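Notes on drinking water along the Dendbridge path
2018-05-25

The walking route between Dendbridge and Prostau was reopened to the public in January, following the repair of the lower bank. It is 44 kilometres in length and is generally completed over two days, with an overnight stop at Rumance. I have now walked it in both directions and wish to record certain observations on the supply of drinking water.

The route guide lists 6 public taps. Four were in working order on my most recent visit. The tap beside the old weighbridge had been closed off, and the one at the chapel gate gave a very weak flow. Walkers setting out from the Prostau end should therefore fill their bottles before leaving the station, as the next dependable supply is at the foot of the long climb.

The highest point of the path stands at 334 metres. There is little shade on the upper section and no shop until the Magalhães bakery in Rumance, where bottled water is sold at 96 pence. The bakery closes early in the afternoon. It is the practice of many walkers to arrive after that hour, and they must then continue to the tap in the square.

Refillable bottles are to be preferred wherever possible. The bins on the route are small and are not emptied every day, and caps in particular are found in the grass near the stiles.

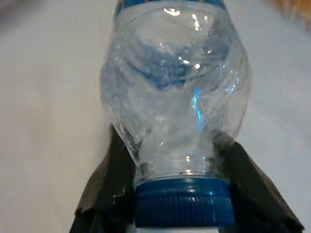 A reader writes that the chapel tap runs properly if the handle is turned fully to the left and held there, and that the weighbridge tap is due to be opened again before the summer. I shall amend the list when I have next passed that way.

Filed under: Paths, Dendbridge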